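Subject: Re: Brellcombe run, who's doing what

Hi all,

Answering Grímur's message from Wednesday, because I think a few of you had the same question and were too polite to ask it.

Grímur Lauritsen wrote:
> Are we still doing the harbor scene with the long silence in it?
> I timed it at the last run and it came to nearly 80 seconds, and
> I could hear people shifting in their seats. Also, is Pultbridge
> definitely one night only? I've told my sister two.

Yes to the silence, and sorry, one night only at Pultbridge (tell your sister to come to Brellcombe, the seats are better anyway!). I know 80 seconds feels like a year when you're standing there with your back to the house. But I sat in the back row last time and I loved it. The shifting was people leaning in, or that's what I'm choosing to believe. What I would like to try is having De Bruijn's line come earlier, before the lamp goes out, so the audience has something to chew on while it's quiet. 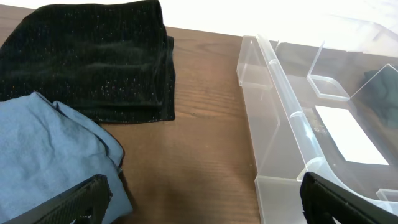
If that feels wrong once we're on our feet then we put it back where it was, no hard feelings. We did the same with the letter scene and ended up keeping about half of each version, and I think it's the best thing in the show now.

The other thing is the ending. I've written it 4 times and I'm still not happy. The version you all have is the one where Tomell comes back for the keys, and it plays fine, but it's a bit tidy for my taste. I'd love to spend an hour improvising around it before we lock anything — bring ideas, bring bad ideas, I don't mind. Whatever we land on, I'll type it up that same night so the script stops changing under everybody.

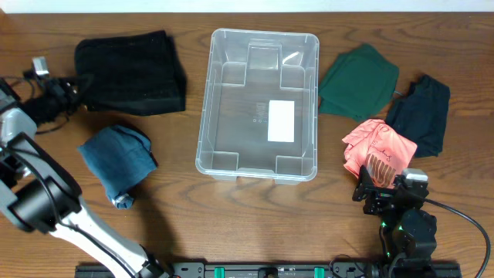 Clear bin on the table, folded clothes on both sides.

Call for the next rehearsal is 9 in the morning, and I really do mean 9, because we lose the big room at lunch. We'll start with the harbor, then the ending, then a full run if there's any time left. Please be off book for the first half. I'll prompt for the second half and I promise not to sigh.

On tickets, we've sold 917 across the whole tour, which made me sit down for a minute! Brellcombe is doing most of the heavy lifting, so if you know anybody near Pultbridge, now's the time to bug them.
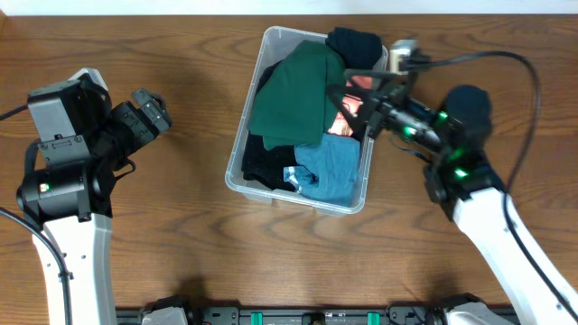 Bonifacio Carrasco
Writer and director

P.S. Grímur, you asked me about the accent too and I forgot to answer. Keep it, but go lighter in the first scene — I lost a couple of words right where the joke is.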